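Desk Tidy Project, final report
Group 4, Robotics Lab course
Written by Nanna Bach, sections 3 and 5 by the rest of the group

1. What we wanted to do

Goal from the proposal: teach a two-arm robot to clear a student desk. Pens, tape, pouches, all the small junk. The arm itself was not our job, the other group has that. Our job was the demonstrations. So we wear the grippers on our own hands, do the task, record it, clean the recordings, and train a small policy on them. If the policy predicts sensible hand motion on demos it has never seen, we pass.

We cut the task down twice. First version was "sort everything into three trays". Way too much. Second was "put pens in the pouch", which needs the zipper, and the zipper killed us (see 4). Final version: pick up the pouch by the narrow end, turn it so it points away from you, set it down. Then pick up the small item and put it next to the pouch. That is it. Sounds dumb, was still hard.

2. Setup

Two hand-held grippers, one per hand, with marker plates on top for tracking. Strapped on. Cables run down the arm. Head camera. One table, low light, dark curtain behind. We kept the chair in the same spot the whole time after we found out that moving it changed the tracking score. Not sure why, no time to check.

Recording software is Giten, the one the lab already had. Project name in the folders is Zeltmont, so if you are looking for our data, look there and not under Group 4. The Brudier folder is the old pen task. Do not train on it, the labels are wrong.

Checklist before every session, learned the hard way:

Both plates tight. Wiggle them.
Straps snug but not so snug your thumb goes numb.
Open and close each gripper all the way once so the software gets the range.
Cable on the OUTSIDE of your chair leg if you are sitting.
Say the take number out loud.

3. Recording

We did 12 sessions. Most of them in July, late in the day when the lab was free. One person wears the gear, one watches the screen and calls stop. Swap when your arms get tired, which is faster than you think. The grippers are not heavy but you hold them up the whole time.

Biggest lesson is where to grab. In the early takes everyone went for the fat middle of the pouch, because that is how you would do it with fingers. The jaws slide right off. The narrow end works a lot better, you come in low and from the right and close on the tip. After that we made it a rule. Left hand stays close to you, open, ready, and does not wander. When the left hand wanders the policy learns to wander too, we have the plots.

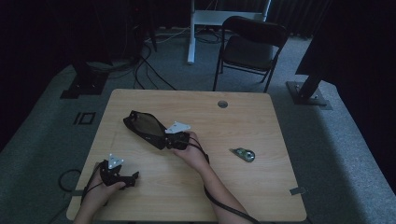
Fig. 1. Right gripper at the narrow end of the pouch, left gripper open and waiting. Small item still on the right side of the table.

Second lesson, slow down at contact. People rush the close. At normal speed you only get a few useful samples between "touching" and "holding", and the policy just skips that part. We started counting to two in our heads before lifting. Feels silly, helps a lot.

Third, the start positions. We first put the objects in the same place every time and got beautiful curves and a policy that only worked for that one place. So from session five on the person at the screen moves stuff between takes, and the wearer looks away.

4. Things that went wrong

The zipper. Two days gone. The jaws can't hold the puller and the pouch folds up when you pull. Dropped it.

Shiny things. The small item has a glossy case and it catches the light. Our object detector (which we only used for the labels) kept jumping to the bright spot instead of the middle of the thing. Fixed it by hand labeling the first moment of every take and tracking from there. Boring but OK.

Time sync. Left and right gripper logs drifted apart in the long sessions. Þorgeirsson from the other group had a script that lines them up on the first open/close, which is the other reason that step is in the checklist. Thank you!!

Lost takes. One person (me) forgot to press save for a whole evening. 13 takes gone. We did not redo them.

5. Results

We ended up with 368 takes on disk. Six had broken tracking on one side and got thrown out, so 362 went into cleaning and training. The held-out takes come from the last two sessions only, so the policy never saw those start positions.

The reach part is good. Predicted path and real path lie almost on top of each other for the right hand. The close part is OK if the wearer did the slow count, bad if not. The turn is the weak spot. The policy starts it too early, before the jaws are fully closed, and on a real arm that probaly means a dropped pouch. Left hand prediction is mostly "stay still" which is correct most of the time so the score looks nicer than it should. Keep that in mind when reading the table in the appendix.

Small item: works when it starts on the right side. Left side starts are worse, we have too few of those.

6. What we would do next

More left side starts. A gripper-closed signal as an extra input, so the turn can wait for it. Softer pads on the jaws, we bought some but they came to late. Run it on the actual arm, the other group said maybe next term.

Also label the folders with normal names.

Appendix A has the score table, appendix B the checklist as a one page printout. Spare pads are in the second drawer, bag with the red tape.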